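Home | Courses | Unit Notes | Handouts | Contact
Reading time: 4 min

Surface Pattern and Display – Handout 6
Placing a floral subject against printed grounds
Tutor: Beryl Heywood

1. Terms

Ground: any printed surface behind or beneath the subject. Wall and floor grounds are assessed separately.
Subject: the object the display is built for, in this unit a bunch of artificial flowers.
Support: the holder, clip or wire that keeps the subject upright.

2. Wall and floor

A saturated wall ground with a large repeat pulls the eye upward. A gray or tan floor ground with fine line work recedes, and a pale subject laid on it loses its outline sooner than one standing against the wall. Check both positions before fixing the support. 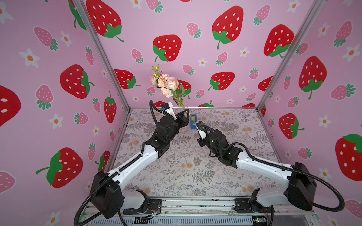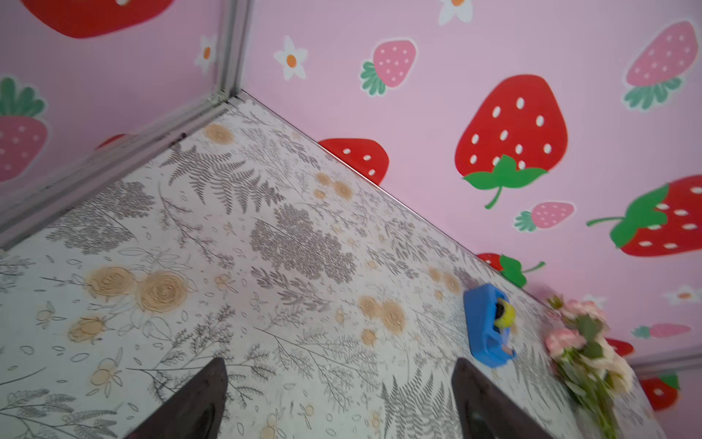 Both: strawberry and daisy walls, fern-printed floor. The bouquet is upright in the blue holder in the first and lying along the back edge in the second.

3. Points to record

a. Scale of the printed motif relative to the real bloom. Printed roses on the floor ground compete with artificial roses of a similar tone.
b. Stem visibility. Long green stems read clearly against pink – less so over gray foliage.
c. Color of the support. Blue is absent from the pink of the wall and will be noticed.

4. Exercise

Set one bouquet upright, then flat, on the same ground. Allow 30 minutes. Write 100 words on each position and hand the sheets to Ekene Ajayi before the October review.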